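Riven Catering Supplies – Customer Support
Ticket 1429
Subject: Dinner plates, Sangkhawat range – marks on glaze and plates sticking in the stack
Status: Closed
Opened: 17/03/2018
Raised by: Lamai Suksawat, Kitchen Manager, Brodow Conference Centre
Priority: Normal

Description of the problem

The customer reports that dinner plates from the Sangkhawat range are coming out of the dishwasher with dull grey lines across the eating surface. The lines do not come away with a dry cloth. In addition, plates taken from the lower shelf have been found stuck to one another, and two were chipped at the foot while being separated. The order was for 1,000 plates, delivered in October. The customer asks whether the glaze is faulty and whether replacement is possible under the terms of sale.

First response (Support)

We thank the customer for the report and request the following before the matter is taken further: the detergent and rinse aid in use, the final rinse temperature, the height to which plates are stacked, and whether the lines can be felt with a fingernail. The customer is asked to set the chipped plates aside and not to return them to service.

Customer reply

Detergent is Cekport liquid, changed from powder in January. Rinse aid is by the same maker. The final rinse reads 82 degrees on the dial. Plates are stacked as high as the shelf allows, which on the lower shelf is some 40 plates. The lines cannot be felt. They are worst on plates that were at the bottom of the pile.

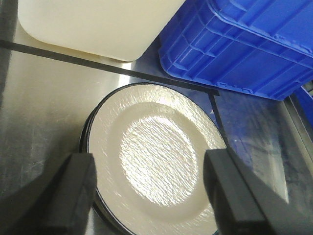

Plates in this range should be examined under a strong light and from more than one side before any mark is recorded as a fault. Much of what is first reported to us as wear proves on inspection to belong to the finish. The glaze is textured, with fine wavy ridges running over both the well and the rim, and under bright light the well can look almost silver. The dark blue band at the outer edge is likewise part of the design. Grey lines that cross the ridges at an angle, or that appear on some plates only, are a different matter and are normally metal marking or detergent residue.

Test requested

The customer was asked to take 10 marked plates, clean half of them with a mild cream cleaner and a soft sponge, soak the remainder in warm water with a descaling agent, and report the outcome for each group.

Customer reply

Cream cleaner removed the lines from all five plates. Soaking made little difference to the others, although they felt smoother afterwards. We have since noticed that the rack used for plates has lost its coating along one side – bare metal is showing.

Findings

1. The lines are metal marking, most probably from the worn rack. The glaze is not considered faulty.
2. A light residue is also present. The detergent dose should be checked by the supplier.
3. The sticking is put down to plates being stacked before they are fully dry, together with the height of the pile.

Action

Customer to replace the rack, allow plates to air dry before stacking, and limit each pile to 20. The two chipped plates fall outside the terms of sale but have been replaced without charge on this occasion.

Ticket closed with the agreement of the customer. It may be reopened by replying with the ticket number.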